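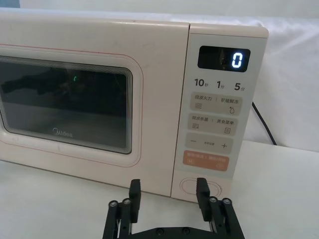

El mayordomo que aprendió a calentar sopa

La firma Skasholm alquila brazos robóticos para cocinas pequeñas por 200 euros al mes, instalación aparte. El modelo se llama Fimora y llega en 2 cajas, una con el brazo y otra con una pinza negra de dos dedos que recuerda vagamente a un cangrejo con estudios. Lo tuve en casa todo abril.

La promesa del folleto es modesta: abrir, meter, cerrar, pulsar. Un microondas, vaya. Mi hijo lo domina desde los seis años, aunque a él no hay que calibrarlo.

Ruba Moussa, responsable de producto, defiende el aparato con paciencia. «La gente nos pide que cocine un arroz. Antes de eso tiene que saber dónde está el botón de la puerta», me dijo por teléfono. Para entrenarlo usan electrodomésticos corrientes, también alguno con el panel en chino, «10秒», «1分», «5分», y una tecla que promete esterilizar por microondas. Confieso que ahí el robot me lleva ventaja.

Con el mío, los primeros días fueron de mucho mirar. La cámara de la muñeca se acercaba a la puerta, la estudiaba y se retiraba con aire de perito de seguros. A la segunda semana ya calentaba un tazón sin consultarme. El café lo sigue dejando a temperatura de fundición.

La competencia, Vikton, cobra 500 por algo parecido, con voz incluida. El Fimora calla, y en el desayuno se agradece. Lo peor es el sitio: ocupa media encimera, y la tostadora vive ahora en el pasillo. Comprarlo no se puede todavía. La fianza son 600 euros y la devuelven al recoger las cajas, que conviene no haber tirado. Yo las tiré.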